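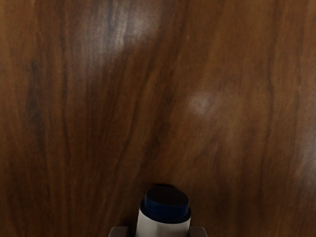
Blue cap, brown wood. Thread follows.

---

**1/** I have spent the evening trying to get my late aunt's recipe for salad dressing down on paper, and I would like to talk about the word "enough".

**2/** Enough oil. Enough vinegar. Mustard, enough. Then, with no warning whatsoever, "5 peppercorns". Five! She'd shrug at a pint of oil but she had firm views on peppercorns.

**3/** The recipe is on the back of a Prendarell seed catalogue, between an offer on runner beans and a phone number with no name next to it. I rang the number. It's a carpet fitter. He was very nice about it and had no opinion on vinegar.

**4/** My cousin Genalyn Quiambao has a rival copy. Hers says "shake till it looks right". Mine says "do NOT shake". We have not discussed this calmly.

**5/** Genalyn's case is that hers is in ink. Mine is in pencil, which she says means Auntie was still thinking. I say pencil means she was near the cooker, where the pencil lived.

**6/** Attempt one tasted of oil. Attempt two tasted of vinegar and, faintly, regret. I've had 16 replies to my last post and most of them say honey. There's no honey in it. She thought honey in a dressing was showing off.

**7/** Somebody asked what sort of vinegar. The catalogue says "the Mangubat one". Mangubat was the corner shop. It sold one vinegar and shut when I was at school. It's a nail bar now. I did look in the window, in case.

**8/** Things also written on this recipe, in her hand:
- "ask Jean re: ladder"
- "2 lb plums"
- "no"

The "no" is underlined. I've decided it isn't about the dressing.

**9/** Update from Genalyn, 21 September 2026, sent at ten to midnight and quoted in full: "it was malt. I remember the smell. you are using cider like a person off the telly."

**10/** I'm using cider like a person off the telly.

**11/** Right. Malt vinegar, the mustard powder you mix up yourself, a pinch of sugar (which is in Genalyn's copy, and which she kept quiet about until tonight). Stirred with a fork. I'm not shaking it.

**12/** It's very close. It's a bit sharp at the back. I've eaten most of a lettuce standing up.

**13/** To the four people asking: yes, I'll post the amounts once we agree on them. Genalyn wants it put to the family in writing. Jean, if you're reading this, did you ever get your ladder?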